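Notebook, cloth handling project (student team, bench 2)
19 January 2019
Entry: H. Gu

Carried over from last entry: recalibrate camera to arm, rerun the grasp picker on the reddish-brown cloth, decide whether the Trekaver rules let us regrasp in the air.

Rules first. Read the Trekaver challenge sheet again with Shen. Section on cloth tasks says the item must start crumpled and end flat inside the marked square. It does not forbid lifting and regrasping. It does say the arm may not push the item off the table at any time, and any part hanging over the edge when the timer stops counts as outside. Time limit per attempt is 500 s. We are well inside that for one pick and one drag, but not if the picker stalls.

Calibration. Old transform was off toward the back of the table, enough that the fingers closed on the wrong fold. Cause was the sensor bracket. It had been loosened to reroute the cable and put back by eye. Retightened, then ran the board routine from the start. First solve was bad: two of the poses had the board tilted so far that the corner finder swapped rows. Threw those two out and solved again. Residual is now small enough that I can't tell it from the play in the fingers. Saved as a new file, old one kept with _bad on the end. Please do not load the one with _bad on the end.

Also marked the bracket height on the pole with a pencil line. If the line and the bracket don't agree, redo the calibration before doing anything else.

Grasp picker. Still the Linavis depth code with our scoring on top. It ranks points by local height and by how sharp the ridge is. Two problems today:

1. It likes the tallest point in the pile, and the tallest point is usually several layers. The gripper takes all the layers, lifts, and the whole wad comes up as one lump. Drops back in nearly the same shape.

2. The cord gives a thin bright line in the edge map and scores as a ridge. Picked it more than once. Grasping the cord tells us nothing about the cloth, and it slides through the fingers under load.

For problem 2 I added a minimum width test on ridges. Crude, but the cord no longer shows up in the first page of candidates. Shen wants to remove the cord altogether. I would leave it in. The sheet allows trims and ties on the test item, and we don't get to see the item beforehand.

For problem 1, tried lowering the approach in small steps and closing early so that only the top layer is caught. Works on a tall fold, misses on a low one. The stopping height should come from the depth map at the grasp point and not from a constant. Started on that, not finished. There is a stub called top_layer_z in the picker folder that returns the old constant for now.

Arm speed. Dropped to the slow profile for the last part of the approach. With the fast profile the fingers reach the table before the contact check has time to trip, and the controller faults out. After a fault you have to clear it, back the arm off by hand and re-home. Don't just press resume. It will try to finish the move it was on.

Logs. The depth set for training the ridge score now has 1,187 frames, all labeled. Labels from the first batch used a different corner convention (corner means outer corner only, hems ignored). Later ones count hem ends too. Needs to be made consistent before anyone trains on the full set. Huiling to write a script for the conversion, or failing that relabel the first batch.

Skiltley finger pads: the softer pair grips better on this cloth but picks up lint, and the grip gets worse as the session goes on. Wipe between runs. Hard pair is in the drawer with the spare screws.

Open:
- finish top_layer_z
- label conversion
- cable slack at the wrist, check through full wrist rotation before the next long run
- ask the organizers if the marked square is taped or printed (tape edge may show up in depth)

Runs below continue with the slow profile and the new calibration file.
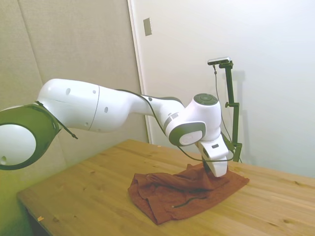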